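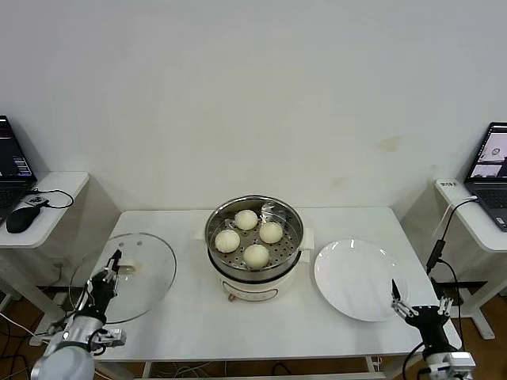
**Counter space: do you need another appliance?**

Every December the Prindwood catalog lands in my mailbox, and every January I hear from readers who bought something out of it and want to know if they were had. This year it's steamers. Domia has one, Marino has two, and a company called Jukoria that I had never heard of before the holidays wants $195 for a model with an app. I have read the whole page on the app. It sends you a message when the timer goes off. My timer goes "ding," and I got it at a yard sale.

I have nothing against steamed food. I do have a problem with the word "healthy" printed nine times on one box. A bun is flour, sugar and whatever you put inside it, and cooking it over water won't turn it into a salad. The same goes for the claim that steaming "locks in" vitamins. Some vegetables do hold on to more when they aren't sitting in boiling water, fine. But you could get the same thing from a lidded pot and a folding metal insert, and your grandmother probably did.
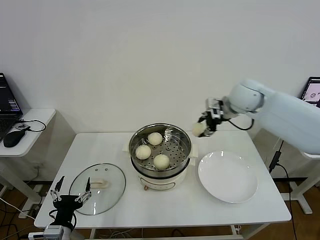
*Buns in an electric steamer, lid off.*

Latifa Benkirane wrote in to disagree with me in advance. She says she uses hers four nights a week, mostly for fish and frozen dumplings, and that a pot on the stove boils dry the minute she turns her back. I'll give her that one. An electric model that shuts itself off is worth something to a person who walks away from the stove. Check that yours does it, though. The Marino listing says "safety features" and then doesn't name any.

Wattage is the other thing people write about. The Domia is rated at 900 watts, and the ad calls this "rapid." Maybe. Corrado Ferri timed his against a plain saucepan on a gas burner and got water to a boil in 10 minutes with one and a bit less with the other, and the saucepan won. One kitchen, one try, so take it for what it's worth, but I notice the ad doesn't give a time at all.
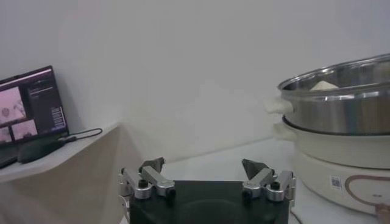

Then there's the return policy. Prindwood gives you 28 days, counted from when they ship it, and you pay the postage back. If your box sat under a tree for two weeks, do the math before you open it. I called to ask whether a gift gets extra time and was told to "see the website," where I could find no answer either way.

My advice is the same as it was for the bread machine. Borrow one first. If you've used it more than twice by the time the owner wants it back, go ahead and buy the cheapest one with an automatic shutoff and skip the app.

Next issue: air fryers, and why I still think they're small ovens.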